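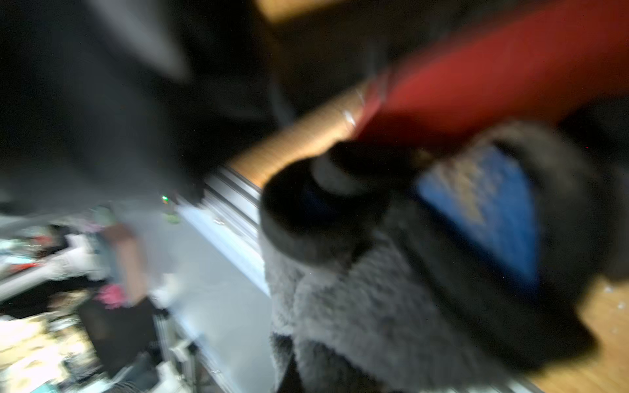
How Do People Read Tea Leaves?

When I was nine, my neighbor Dalia Lapiņa looked into my empty teacup and told me I was going to get a letter from far away. I checked the mailbox every day for weeks! No letter. But I was hooked on tea leaves anyway, and I still do it most mornings at my kitchen table in Cludlow.

So what is it? Tea leaf reading is a kind of fortune telling, and it has a very long fancy name: tasseography (say it tass-ee-OG-ruh-fee). The first part comes from an old word for cup. People in Europe have been doing it for more than 300 years, pretty much from the time tea got there on ships. In some countries they use coffee grounds, which are muddier and make bigger blobs.

You need loose tea, the kind that isn't in a bag, and a wide cup that's pale on the inside. The reader drinks nearly all the tea and leaves a little puddle at the bottom. Then comes the fun part - three swirls, and the cup gets turned upside down on its saucer to drain. Turn it back over and there are soggy bits stuck all over the inside.

Now you look for shapes. A bird usually means news. A heart is love or friendship (you guessed that one), and a ladder means you're moving up at something. Lots of readers say that leaves near the rim are about things coming soon, and leaves at the bottom are about things a long way off. My old book has 200 shapes in it and no two books agree, so don't worry about getting it "wrong." 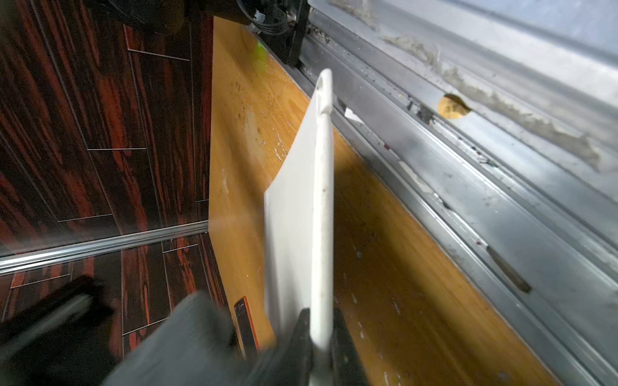 But why do we see a bird when it's just wet leaves? Your brain loves finding pictures in messy stuff. The word for it is pareidolia (parr-eye-DOH-lee-uh), and it's the same thing that makes you spot dragons in clouds. It works on all kinds of things. Try the shiny wall on the left, behind the white scraper, with its reddish-brown and almost black streaks. Stare at those for a minute and tell me what you get! Your friend will probably come up with something totally different.

Does it really tell the future? Scientists haven't found any proof that it does. I think of it more like a story game, where the leaves give you a bird and a ladder and you make up the rest. Sometimes that gets me thinking about something I'd been worrying about, and I like that part.

If you want to try it, ask a grown-up to make the tea, and let it cool down before you drink any. Mint tea works fine if the leaves are loose. Draw your shapes on paper before you rinse the cup, or you'll forget half of them. I always do.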